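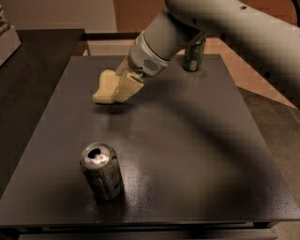 How far has the Curndale hedge project got since the last report? We've finished planting the whole of the north side and about half of the lane side, which puts us a bit behind where I said we'd be but well ahead of where I feared we'd be in the autumn!

The number you'll want first is 1,983. That's how many whips are in the ground (mostly hawthorn and blackthorn, with hazel, field maple and dog rose mixed in). The lane side was meant to be done by December, and then the rain came and the bottom of the field turned to soup. You can't get a spade in when it's like that, or you can, but the slit won't close up and the roots sit in water all winter. So we stopped and moved everyone up the hill. I'd do the same again.

Money next. The grant has paid for all the plants, the canes and the first lot of guards, and we're still inside the budget line for each. Guards cost more than I'd quoted you, as Nimel put their prices up between my asking and my ordering (my fault for dithering), but Lavoie let us have the stakes at last year's rate and it nearly evens out. I haven't touched the tool money yet apart from two new planting spades. The receipts are coming in a separate email.

Voles! I didn't mention voles in the bid and I should have. They've been at the stretch nearest the Wurkholm boundary, where the grass is long, and some two dozen of the hazels have been ringed at the base. I've cleared the grass back and pushed the guards further into the soil. Whether the chewed ones come again from below we'll see in spring, and I've kept back a small bundle of spares, heeled in behind the shed, for filling gaps.

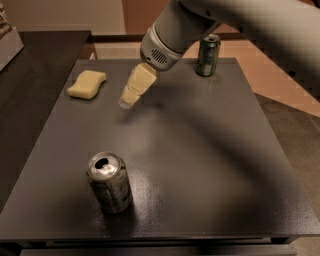

Océane Kowalchuk wrote back after reading my draft that I was being too gloomy about the hazels, and that hers had been eaten right down in their first winter and still made a decent hedge. She also thinks I should leave the mulching until the ground has warmed up a bit. I'd planned to do it straight away, so I've pushed it back on the timetable.

What's left, then, is the rest of the lane side, the mulch, and the new gate, which Karine Fraser has measured up for and will hang once the posts have settled. We're planting again on Saturday if the ground's fit. If it isn't, I'd like to ask you for a short extension, just on the lane side, so that we can plant it next winter with bare-root stock and not have to pay extra for potted plants. Could you let me know if that needs a form?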